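Dreifingergreifer am Rollenförderer: Werkstattprojekt nimmt Taschentuchpackungen auf

In der Gemeinschaftswerkstatt Breltthorpe wird seit Anfang März an einer Greifzelle gearbeitet, die weiche und unregelmäßig geformte Gegenstände von einem Rollenförderer aufnehmen soll.
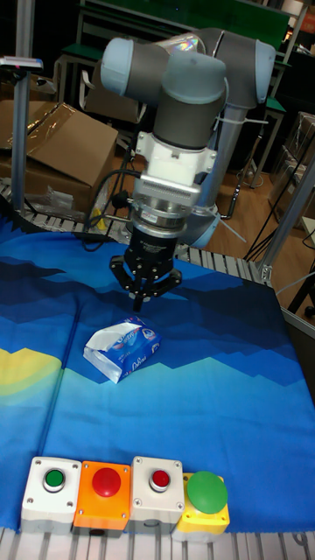 Aufbau und Mechanik

Grundlage der Zelle ist ein kollaborativer Roboterarm, an dessen Flansch ein schwarzer Dreifingergreifer hängt. Zwischen Handgelenk und Metallflansch sitzt ein weißer Adapter. Die Konstruktion stammt von Joonas Hämäläinen, der das Projekt unter dem Namen Prostari führt. Der Adapter liegt inzwischen in der vierten Fassung vor. Bei den ersten drei Fassungen setzte sich die Verschraubung unter wechselnder Last, wodurch der Werkzeugmittelpunkt nach längerem Betrieb neu eingemessen werden musste.

Die Leitungen sind mit Kabelbindern am Arm befestigt, am Greifer bleibt eine freie Schlaufe für die Drehung des Handgelenks. Eine Führung im Schutzschlauch wurde erprobt und wieder verworfen. Sie schränkte den Drehbereich der letzten Achse zu stark ein.

Als Ablage dient ein bedrucktes Tuch, das über die Rollen gelegt wird. Es verhindert, dass leichte Teile zwischen die Rollen geraten, und gibt beim Schließen der Finger etwas nach. Der Greifer darf dadurch tiefer anfahren als auf einer starren Platte. Nachteilig ist die Faltenbildung: Verschiebt sich der Stoff, ändert sich die Auflagehöhe, und die Anfahrposition stimmt nicht mehr. Das blaue Muster mit gezackten Bergen erschwert zudem die Trennung von Objekt und Hintergrund, vor allem bei blau-weißen Verpackungen. Hämäläinen behält es für die Versuche bei, ein einfarbiges graues Tuch wird nur zum Kalibrieren aufgelegt.

Versuchsreihe

Getestet wird derzeit mit angebrochenen Taschentuchpackungen. Die Folie ist glatt, der Inhalt gibt nach, und mit jedem entnommenen Tuch verändert sich die Form. In der ersten Reihe wurden 212 Greifversuche gefahren, die Packung lag dabei jeweils in einer anderen Drehlage. Die meisten Fehlgriffe traten auf, wenn ein Finger auf das offene Ende der Packung traf und nur das herausstehende Papier fasste. Die Steuerung dreht den Greifer nun vor dem Absenken so, dass die Finger an der geschlossenen Hälfte ansetzen. Die Zykluszeit stieg damit auf roughly 20 Sekunden, was für den Werkstattbetrieb als ausreichend gilt.

Bedienung

An der Vorderkante stehen vier einzelne Tastergehäuse: zwei weiße mit kleinem grünem beziehungsweise rotem Taster, ein orangefarbenes mit rotem und ein gelbes mit grünem Pilzkopf. Die Belegung wird über eine Textdatei festgelegt und lässt sich ohne Eingriff in das Hauptprogramm ändern. Eine feste Montage auf einer gemeinsamen Schiene steht noch aus.

Nächste Schritte

Am 24. März 2018 wird die Zelle in der Werkstatt im Betrieb vorgeführt, die Vorführung dauert 45 Minuten. Die Zeichnungen des Adapters sollen danach zum Nachbau freigegeben werden.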